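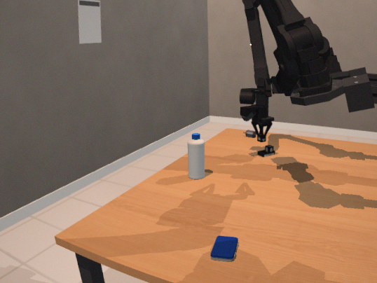 Residents on the upper side of Delolside had asked for the hardness figures well before the switch to the Seltum borehole, one of them told the water meeting in March, and received only a leaflet. The supplier, Honalance, has now published them. Hardness at the Leone pumping station averaged 594 milligrams per liter over the month, against 51 from the old reservoir feed.

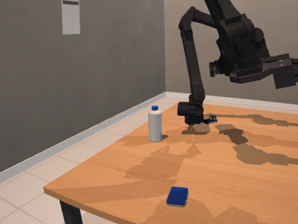 Softening equipment is due at the station within 15 weeks. Until then Honalance will test tap water at 50 addresses, taking one sample from each kitchen before 8 a.m. Households may use their own container for the sample, provided it is clean and closes tightly. Results will be posted by street.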